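主题：[通知] 关于调整馆际文献传递服务办法的说明（11月起试行）
发件人：Brendham 图书馆联合体秘书处

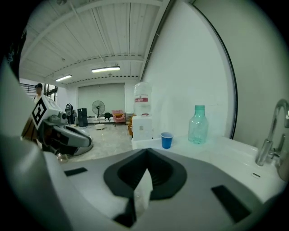
一、调整事项

各成员馆联络人：

经秘书处与各馆书面商议，现就馆际文献传递服务办法作如下调整，请各馆转知本馆读者服务部门及采编部门。

1. 单篇文献传递申请统一通过 Cutar 平台提交，原电子邮件申请方式保留至11月底，此后不再受理。

2. 图书原件外借期限定为52天，含往返邮寄时间。到期前可续借一次，续借须由申请馆提出，不接受读者个人直接向出借馆申请。

3. 每一成员馆年度传递限额为1000件。超出部分仍可申请，但须按成本结算，结算单由出借馆于次月开具。

4. 古籍、手稿、地图及学位论文原件不在外借范围之内。确有研究需要的，可申请到馆阅览，或由收藏馆视文献状况提供部分复制件。

5. 凡属 Szilágyi 专藏的文献，仍按捐赠协议执行，复制前须取得专藏管理人的书面同意。

二、对 Jääskeläinen 女士来信的答复

Marjatta Jääskeläinen 来信写道：

> 秘书处诸位同仁：
>
> 征求意见稿已收悉。我馆原则上同意将申请渠道统一至 Cutar 平台，但有两点请予考虑。
>
> 第一，本馆所在地区邮路较长，52天如含邮寄时间，读者实际可用时间明显缩短，对撰写学位论文的读者影响较大。
>
> 第二，上一年度本馆外借登记中有232件为连续出版物合订本。征求意见稿未说明合订本按册计，还是按所含期数计。若按期数计，年度限额恐难以满足需要。
>
> 以上意见供参考，盼复。
>
> Marjatta Jääskeläinen

关于第一点，秘书处理解边远成员馆的实际困难。鉴于多数出借馆希望流通周期保持一致，52天的期限暂不更改；邮路较长的成员馆可在提交申请时选择“延长”一项，由出借馆酌情给予宽限，该宽限不计入续借次数。

关于第二点，合订本一律按册计，一册计为一件。由合订本中复制单篇论文的，按篇计。正式文本第二条第三款已据此补充。

三、包装与交接

近期有成员馆反映，个别图书在途中出现书角磨损、书脊开裂等情况。请各馆寄送前检查书况，已有破损的应在随附单据上注明部位。大开本图书请使用硬质衬板，不得以橡皮筋捆扎。收件馆应在收到后2个工作日内核对，如有异议，请在此期限内书面告知出借馆，逾期视为书况无误。

寄往 Bisska 分馆的邮件请注明“文献传递”字样，由该馆收发室统一签收，勿写工作人员个人姓名。

四、意见反馈

试行期间，各馆如对上述办法有修改建议，请直接回复本邮件列表，并在主题中注明馆名。涉及费用结算的问题，请单独致函 Capucine Lacroix，勿在列表中附结算单据或读者个人信息。

正式文本及申请表格已存入成员馆共享目录，旧版表格请予停用。

此致
敬礼

Brendham 图书馆联合体秘书处
11月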